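Nisero Cloth Exchange: Frequently Asked Questions

Nisero supplies and launders reusable cotton cloths for offices, clinics, and small kitchens. Answers on this page apply to all standard accounts. Accounts with a separate hygiene schedule should read that schedule first; where the two differ, the schedule applies.

Page maintained by Nadine Chidiac, Account Services. Last revised in July.
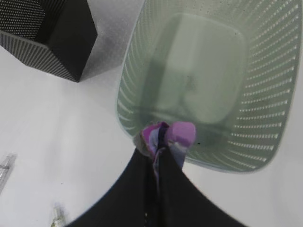
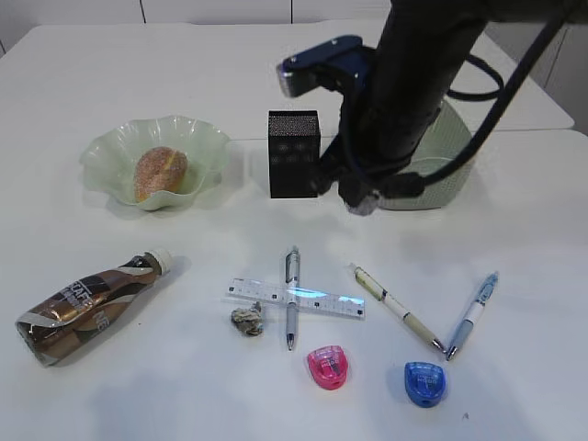
Ordering and deliveries

How are cloths packed?
Standard cloths are delivered in bundles of 16. A bundle contains one weight of cloth only. Colors within a bundle are mixed unless the account is set to color coding, in which case each bundle is a single color and the tag shows the area code you gave us.

Can I order part of a bundle?
No. Part bundles are issued only as replacements for rejected cloths (see Rejects and losses).

What is the cutoff for changing an order?
9 a.m. on the working day before your delivery. Changes received after the cutoff are applied to the following delivery. The order form accepts late entries and marks them "next cycle"; this is not an error.

Does someone have to sign for the delivery?
Only at sites with a locked drop point. At open sites the driver scans the bundle tag and leaves the bundle at the location on file. To change the location, use the Site Details form. Drivers can't accept a change verbally.

Which weights are available?
Light, medium, and heavy. Light is a plain weave for glass and screens. Medium is a looped cotton for general surfaces. Heavy is the same looped cotton with a bound edge, intended for floors and spills. Light cloths are not suitable for use with degreaser.

Using the cloths

Do new cloths need to be washed before use?
Cloths from a standard bundle have already been laundered. Cloths bought outright from the Plonix range have not. Wash those once, without softener, before first use. They shed lint until then and absorb poorly.

Can I use bleach?
Chlorine bleach may be used on white cloths at the dilution on the product label. Do not use it on colored cloths. It strips the dye unevenly and weakens the loops, and bleached cloths are counted as damaged on return. Oxygen-based bleach is acceptable on all colors.

Can I use fabric softener?
No, on any weight. Softener leaves a coating on the fiber, and a coated cloth pushes water around instead of taking it up. If a cloth has been softened by mistake, two hot washes with detergent alone will usually restore it.

Why have the purple and blue cloths faded more than the others?
The lilac and blue dyes used in earlier stock have lower fastness to alkaline cleaners. Fading has no effect on absorbency. Faded cloths stay in circulation until the color can no longer be matched to its area code with the card supplied. Stock dyed by Boutros uses a different dye class and holds its shade longer, although the two will look slightly different side by side.

Can cloths be used dry for dusting?
Light and medium, yes. Shake them outdoors before returning them.

Returning used cloths

Should cloths be dry when they go in the return bag?
Damp is acceptable. Dripping is not. Wring the cloth out and leave it open for as long as your schedule allows before bagging. Wet cloths held in a closed bag will develop mildew, and mildew stains do not come out in our process.

Do I need to fold them?
No. Loose cloths are easier to sort than folded ones. Please do not tie cloths together or stuff one inside another.

Can colors be mixed in one return bag?
Yes. Sorting by color is done at our end. The exception is any cloth used in a clinical area, which must go in the marked bag regardless of color.

What must not go in the bag?
Cloths that have been in contact with solvent, fuel, linseed oil, or any other drying oil. Oil-soaked cotton can heat up without an outside source and has caused fires in bags and bins. Lay these cloths flat outdoors on a surface that won't burn, let them dry completely, and dispose of them under your local rules. They will be charged as lost, at cost.

Also check for pins, staples, blades, and paper towels. Paper breaks up in the wash and spoils the whole load.

We returned other people's cloths by accident. What happens to them?
Anything without a Nisero edge mark is set aside for nine working days and then recycled as rag. Contact Account Services with a description and the return date of the bag. Return freight is charged to the account.

Rejects and losses

What counts as a reject?
A hole larger than a fingertip, an edge binding that has come away, a stain that is stiff to the touch, or a residual odor after laundering. Discoloration alone does not count.

How do I claim?
Set the cloth aside, note the bundle tag number, and enter it on the Rejects form. Replacements are added to your next delivery. Keep the rejected cloth until the driver has collected it.

How is loss calculated?
Returned cloths are compared with issued cloths over the billing period. A shortfall of up to 2 percent is treated as normal wear and is not charged. Above that, each missing cloth is billed at the current replacement rate. Cloths that turn up later are credited if they are in usable condition.

Our return figure looks wrong.
Request a recount through the Billing form. Recounts are handled by Nuria Negussie in the sorting office and are based on scan records, so include the bag tag numbers if you have them. Cloths sent in untagged bags are credited to no account until they have been traced.

Laundering on site

Can we wash cloths ourselves between collections?
Yes. Use a hot cotton cycle and a low-foam detergent such as Ceva powder, at the dose for your water hardness. Wash cloths separately from uniforms and anything with hook-and-loop fasteners.

Can they be tumble dried?
Yes, on medium. High heat shrinks the binding faster than the body of the cloth and the edges begin to curl. Clean the lint filter after every load.

Does washing on site affect our price?
No. The charge is per cloth issued, whatever number of times it is washed in between.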